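We took the slow road over to Clumodville for the Thygesen open day in September, and I'm so glad we did (even with the parking!). Margus Siliņa showed our little group of 11 round, very patiently, and then let us stay upstairs by the big windows to watch the hand-held grippers being used on ordinary household things. I could have stood there until teatime. Nhi Võ, who came along with me, asked far better questions than I did. 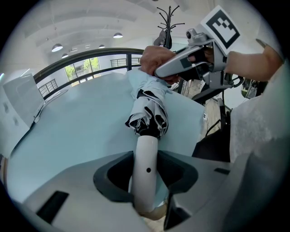 Umbrella practice at the blue table, Thygesen open day.

We're hoping to go back next year, and I'll bring sandwiches.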